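Collecting the Door Set

Work on the Nevance door set resumed in October. The set is intended to supply a learning system with demonstrations of one household task, the opening of an interior door, carried out entirely in simulation. The present target is 2081 episodes. Each is recorded by an operator at the Skedley console and reviewed once before it is admitted. 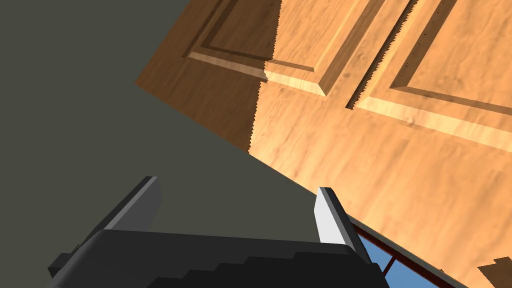
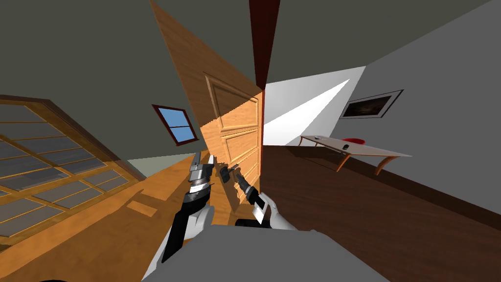

Simulated views from the Nevance door set. Both show the paneled wooden door and a gripper.

Of the first 93 episodes submitted, 64 were accepted. The remainder were returned, most often for long pauses before contact with the handle - a habit the system would readily learn. Operators have been asked to restart an episode when they hesitate. Lighting is varied between sessions, and the starting pose of the arms is drawn again each time. I expect the next group to take about 2 weeks.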